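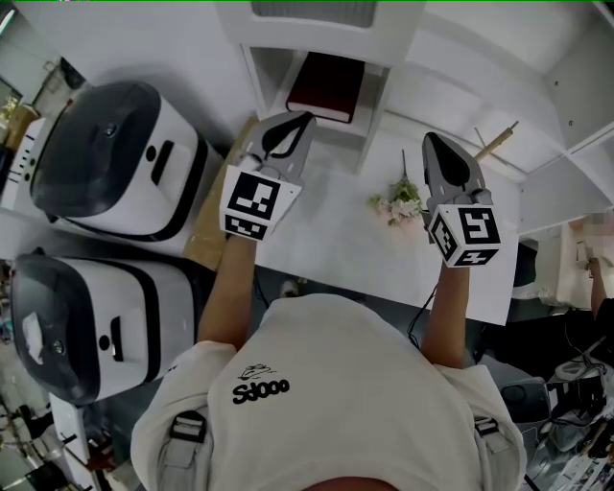 Issue 334

I have been meaning to write about the white table since January, when the last of my grandmother's sideboard finally went to Greer Cruickshank's house and left a great bare stretch of wall behind it. You get used to a big dark piece of furniture, and then it goes and the whole room seems to be waiting for you to do something clever. I did nothing clever for months. I stacked mail there.

What changed things was a small bunch of artificial flowers, pale pink and cream with green leaves, the sort of thing I would once have walked straight past. My friend Fiona Moffat has always been firm that fake flowers are for dentists' waiting rooms, and I believed her for years (she has very good taste in curtains, so one tends to go along). But I kept coming back to this bunch. They are soft colors, they don't shout, and on a plain white table they look so gentle that I have quite gone over to the other side. Sorry, Fiona!

The difficulty with a white table against white shelves and white paneling is that everything you put on it is suddenly important. A strip of tan cardboard becomes a feature. The one dark red book in the open compartment of the shelf looks as though a decorator chose it, when the truth is that it was the only one the right height. I have grown fond of it there, all the same, with its cream page edges, and I've stopped trying to find it company.

The little screw holes in one of the panels are still there, and still on my list. Wyn Lewis says toothpaste, Kirsty Morrison says proper filler and a damp finger, and I expect Kirsty is right, as she did her entire hallway that way and you would have to hunt to find where the coat hooks used to be. I bought a tub of the filler on 12th June and it has been sitting under the sink ever since, looking at me whenever I reach for the dish soap.

Then there is the matter of the pointed wooden stick. I have a habit of keeping these – they come with potted plants, mostly – and I never throw them out, in case a stem needs holding up. An artificial stem needs no such help, of course, but I did spend a happy half hour trying the flowers propped up, and lying down, and leaning in a water glass, and in the end I liked them best simply laid on the table, as if somebody had just come in from the garden and gone to look for a vase.

The vase is the next question. I have 2 in the cupboard and both are far too big for such a small bouquet, which would drop straight to the bottom and sulk. Evander Aitken has offered me a narrow cream jug with a chip on the handle, and I think I'll say yes and turn the chip to the wall. If it comes this week I'll try it at the shelf end of the table, near the red book, and move the cardboard out to the recycling while I'm up.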